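Claiming vested NVX tokens from the Nivix contract

Applies to holders in the team, adviser and early-backer groups. If you bought on the open market you have nothing to claim and can skip this page.

Before you start

You need the wallet address that was registered at the time of allocation. The contract checks the address that signs the claim, and a transfer of your allocation to a different address has to be requested separately (see the Undetti form in the account menu). Keep a small balance of the network's own coin in the same wallet to pay the transaction fee. NVX cannot be used for this.

Browser wallets and hardware wallets both work. Multi-signature wallets work too, but the claim must be prepared inside the wallet's own interface.

Step 1. Check your schedule

Open the Lirkurow dashboard and connect the wallet. Under Schedule there are four values: Total, Vested, Claimed and Available. Available is Vested minus Claimed. If Total reads zero, you are either on the wrong network or connected with the wrong address.

Vesting is linear after the cliff. An allocation that has vested 1335 NVX, of which 1000 have been claimed, will show 335 as available. The figure updates with each block, so it may rise slightly between loading the page and signing.

Step 2. Set the network

Select Bạch mainnet in the wallet. The test network uses the same contract address, which has caused confusion — a claim signed there will go through and deliver tokens with no value.

Step 3. Submit the claim

Press Claim and enter an amount, or leave the field blank to take everything available. The wallet will ask for one signature. Check that the function name is "release" and that no token approval is requested. A claim never needs an approval. If you see one, reject it and close the page.

Wait for 2 confirmations before reloading the dashboard.

Step 4. Add the token to your wallet

Claimed tokens may not appear straight away. Copy the contract address from the Contracts tab, choose Import token in the wallet and paste it in. The symbol and the number of decimals should fill in by themselves.
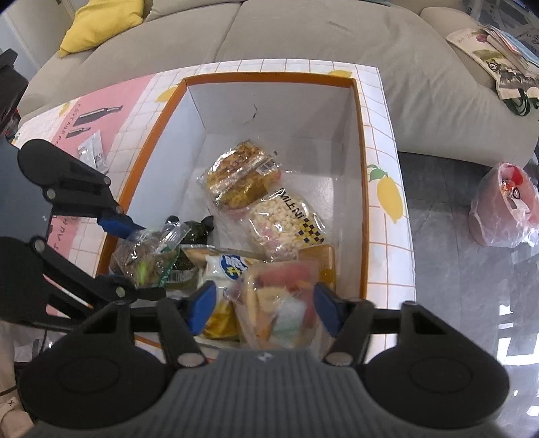
Step 5. Keep a record

Export the claim history as a CSV from the Schedule page. Each row holds the block number, the amount and the transaction hash. The file does not include a market price.

Known problems

"Nothing to release": the cliff has not passed, or the full amount has already been claimed.

Transaction stuck as pending: resend it with the same nonce and a higher fee.

Page written by Nghĩa Lương. Contract notes checked by Callum Innes in June.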